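Filed under: Workshop notes, Grippers
3 comments | 126 shares

August 15, 2022

Two hand grippers, one dining table

I've been itching to write this one up! Back in May I got hold of a second hand-held gripper, the Stirkix, and I've finally had a proper go with it next to my trusty Amaral. Both have a camera looking out over the fingers, so you see what the tool sees, and both weigh next to nothing compared with the old rig (the Stirkix is 432 grams on my kitchen scales, the Amaral 574).

First impressions? The Stirkix closes beautifully. There's a bit of give in the pads, and you feel it through the handle just before the grip firms up. The Amaral is stiffer and tires my thumb, but I trust it more on anything heavy. I wouldn't part with either.

Bowls are the easy bit. One finger inside, one outside, squeeze, lift. Plates are where I keep going wrong, mostly when they're lying flat and there's no edge to get under. If I can come at the rim with a plate tipped up, it's a different job altogether, and the fingers can go either side of it. I also learned to slow down at the last moment. The wide lens makes everything look further off than it is, and I bumped more crockery than I'd like to admit.

Logging is still done with Ukau, which kept up fine once I'd swapped the cable. Next I want to try Dorkness for the calibration, as my current script is a mess and takes 3 goes to settle.
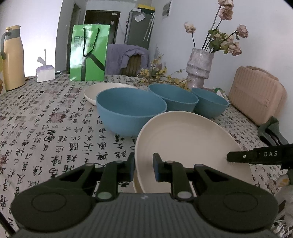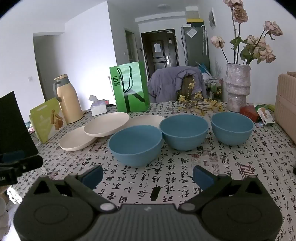 Blue bowls and cream plates on the calligraphy cloth, from behind the fingers.

We use cookies to remember your settings. Accept | Manage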